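Grultlow begins teaching shop tasks to two-armed robot

2022-08-03

Grultlow, the small automation company, has started to teach a two-armed robot how to handle drinks and snacks in a shop. The project has the name Marnerex and it is paid for by Latenier, which runs self-service kiosks and would like to have the shelves filled by machine in the evening hours.

The robot is not programmed line by line. A trained operator guides both arms by remote control, and the computer saves the movement of every joint together with the view from the head camera. Each full run of the task is called a demonstration. Later, a learning program studies many demonstrations and tries to do the same work alone.

The first tasks use ordinary goods on a white table, with a black wire basket and a short conveyor belt. Large bottles are handled with both arms, one gripper on each side.

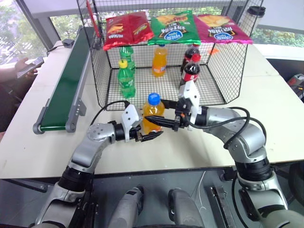
Two arms are harder than one

According to the company, the most difficult part for new operators is the timing. If one gripper arrives too early, it pushes the bottle away before the second one is ready. If both press too strongly, the plastic bends and the bottle can jump up when it is released. Operators practise for 2 weeks before their demonstrations are accepted for training.

So far the team has recorded 379 demonstrations of the bottle task, and 211 of them have passed the check. The others were put aside, mostly for long pauses or for a grip that had to be corrected several times. Grultlow keeps these runs too. They may be useful afterwards for teaching the robot how to recover from a mistake, but this work has not been planned in detail.

The target for the first stage is 600 accepted demonstrations. Bottles of different colours are included on purpose, so that the program does not learn to look for only one kind of drink. Bags of chips will get their own set of recordings, as they are soft and change their shape each time they are touched.
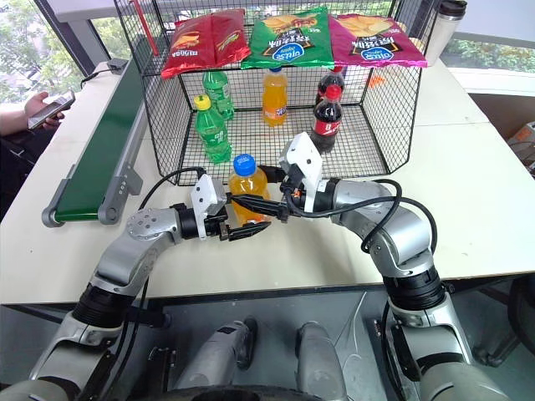
The operators also have a written rule about speed. They should move at the pace of a person who is not in a hurry, and they should not stop in the air to think. A program that learns from hesitating hands will hesitate as well, and in earlier trials this made the robot too slow for a real kiosk.

The software for recording and sorting the demonstrations comes from Paisan, a partner of Grultlow since last year. It lets the reviewer play a run again at half speed and mark the moment where each grip begins and ends.

Latenier expects to see a first test without an operator in October. It will take place in the workshop and not in a kiosk, and only the bottle task will be shown. The cost of the project was not given.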